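Collecting garment folding demos with hand-held grippers – start to finish
26 October 2026
By Aldana Ocampo

Quick writeup because I keep answering the same questions in chat. Covers folding on a bed, two hand-held grippers, one person. If you're doing kitchen tasks most of the prep still applies, the cloth stuff doesn't.

Assumes you already have the grippers built and calibrated, and that recordings land on the laptop when you hit stop. If they don't, go fix that first, nothing below will help.

What you need

Two grippers, left and right, labeled. Both batteries full. Spare cards. Laptop with the Urnska uploader installed (the current one, the old one drops the last seconds of every take). A bed with a plain sheet, pulled tight. Garments in a bin. Second bin for garments you're done with. Notebook or a phone note, either is fine. Water.

Garments: shirts, loose tops, skirts, towels if you're desperate. Avoid anything with lots of buttons for now. Avoid black – the fingers are black and the tracking gets confused about what's cloth and what's finger. Strong colors on a different strong color is easiest.

Before the first take

Walk the room once with the grippers on and recording. Slow loop, look at the bed from each side, look at the headboard, look at the corners of the room. This is the mapping pass. Every later take gets matched to it, so if you move a pillow or shut the curtain afterward you do the mapping pass again. Yes, again. I lost a whole Bresten session to a curtain.

Don't map too fast. If your arm is swinging, you're too fast.

Lights on, all of them, and leave them. Sunlight moving across the bed over an afternoon is ok-ish, a lamp going off in the middle is not.

Plain bedding is best for the cloth but you want some pattern or edges in the background for the tracking to hang onto. A bare white wall and a white sheet is the worst room you can pick. Pillows, headboard, cabinet, all good. Leave them in.

Then the open-close check. Each gripper: open all the way, close all the way, five times, fingers pointed at the sheet. Look at the width trace on the laptop. Should be clean peaks all the same height. If one side reads short, the finger pad is probably slipping or a screw has backed out. Tighten, repeat.

Clap the two grippers together gently at the start of the recording. Gives you a sync spike on both. You will be tempted to skip it, the clocks are usually fine. Usually.

Starting positions

Most of the value is in here and most people rush it.

If every shirt starts flat, centered, collar away from you, the policy learns to fold shirts that are flat and centered with the collar away from you. Then you put it in front of a real bed and it grabs air. So vary it. The mix I use:

Flat and squared up – few of these
Flat but rotated, any angle
Mostly flat with a fold or a ruffled corner
Half bunched
Dropped from waist height, leave it how it lands
Partly inside out (skip these your first day)

Drop ones are the slowest and the ones we need most. For Grimcombe we had 1436 usable takes and hardly any drops, and it showed right away in testing. Flattening step was hopeless. We went back in September and recorded 335 more, drops only, and that helped more than the whole first batch did.

Don't arrange the drop afterward. If it lands ugly, good.

Move where on the bed you work too. Near edge, a bit further in, left side, right side. Not so far that you have to lean on the mattress, the sheet shifts under you and the take is junk.

Doing a take

1. Hit record, clap, hold both grippers still over the bed for a beat. Both fingers open.

2. Look at the garment through the gripper view, not with your own head craned over it. What matters is whether the camera can see the edge you're going for. If you can see it but the camera can't, the robot won't either. Tilt your wrist till it's in view, then go.

3. Come in low and from the outside of the edge. Fingertips touch the sheet lightly, slide in, one finger under, one over. Close. Don't stab down from above, you'll pinch two layers half the time.

4. Lift a little before you pull. Pull slow.

5. Second gripper stays close. It can hold a corner down while the first one pulls. Keep it in view of the first camera when you can – a fingertip at the side is enough. The model uses it to work out where the other hand is.

6. Flatten before you fold. Wrinkles you leave in now turn up in every fold after.

7. Fold side to middle, other side to middle, bottom up. Same order every time. Vary the start, never the fold recipe. If you like a different fold, fine, but that's a different task with a different label and don't mix them.

8. Open both, back off, hold still for a beat, stop recording.

A good take runs under a minute once you've warmed up. If you're at two minutes something went wrong, stop and bin it.

Speed

Slower than you'd fold at home, faster than you think. People get told "go slow" and then they creep, and creeping gives you a robot that creeps. Smooth is the thing. No pauses while you decide. If you need to think, think before you hit record.

Mistakes

Small miss – pinched nothing, pinched too much – keep going, recover, keep the take. Recoveries are useful. Reopen, back off a bit, come in again like you mean it.

Big miss, meaning you dropped the thing off the bed or touched it with a bare hand: delete. Bare hand is an automatic delete, even one finger, even at the very end to tidy up a sleeve. I know. I do it too.

Covering the camera with a sleeve or your own cloth also delete.

When you're lining up on a loose hem the jaws should straddle it with cloth filling the gap between the pads, and the other gripper already resting on the right side so nothing slides.
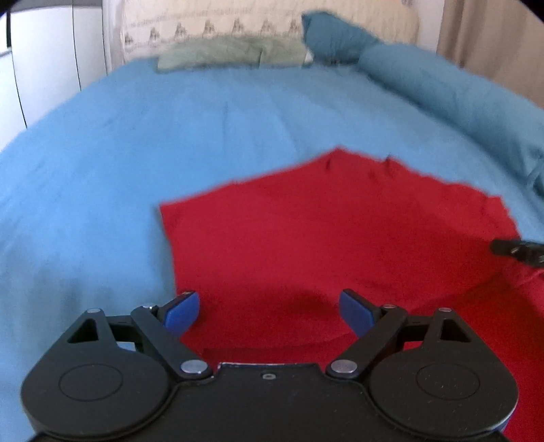
Layers are where new people go wrong. A hem with another layer right underneath it looks like one edge from above. Close on both and the front and back of the garment come up together, which is what you want for the fold but not for flattening. Decide which one you're doing before you close. For flattening you want the top layer only, so come in shallower and let the lower finger ride over the bottom layer.

If you can't tell, nudge it with a closed gripper first. Nudging is allowed. Nudging is good data, it's what we'd want the robot to do.

Pads: check them between garments. Wipe off lint with a dry cloth, no alcohol, it hardens them. Swap when the tip edge is worn enough to snag. Dust on the body doesn't matter, dust on the lens does.

Batching

Do 15 takes, then stop. Put the grippers down, check the last few on the laptop, shake your hands out. Your grip gets lazy before you notice it and you start half closing the jaws. You'll see it on the width trace, peaks get shorter and shorter.

Same garment for one batch, then swap. Also swap which side of the bed you stand on each batch. If you change sides no need to redo mapping, as long as you didnt move anything.

Note down per batch: garment, side of bed, start type (flat, rotated, bunched, drop), anything weird. One line. Labels like "red top, left side, drop, pad swapped after" are plenty. Don't write an essay, you'll stop doing it by the third batch.

Checking and upload

Uploader runs the tracking pass and marks each take green, yellow, red.

Green – fine.
Yellow – tracking was lost for a moment. Watch it. If it got lost while you were holding still keep it, if it got lost during a grasp drop it.
Red – gone. Don't try to rescue it, quicker to record another.

If you get a run of reds, stop collecting. It's nearly always the mapping pass or a smudged lens. Redo map, wipe lens, do two test takes, check again before carrying on. I've seen someone record a full afternoon of reds becuase they were saving the check for the end.

Upload before you leave the room. If the upload fails you can still redo things with the same bed and same light.

How many do you need

Depends how wide you go. One garment, one bed, a couple hundred gets you something that works on a calm day. For the Benítez set we're aiming at 3000 across many rooms, and I'd take fewer takes in more rooms over the reverse, every time. A new bed with a new sheet is worth more than another batch on the old one. Headboards, curtains, odd pillows, whatever's there, leave it all where it is.

Things I still don't have a good answer for: fitted sheets that creep up at the corner when you pull, very thin fabric that sticks to the pads, and anything with a hood. If you've got a trick for hoods send it to me.

Will add the towel recipe when I get to it. It's the same minus the sides-to-middle step, fold in half twice, done.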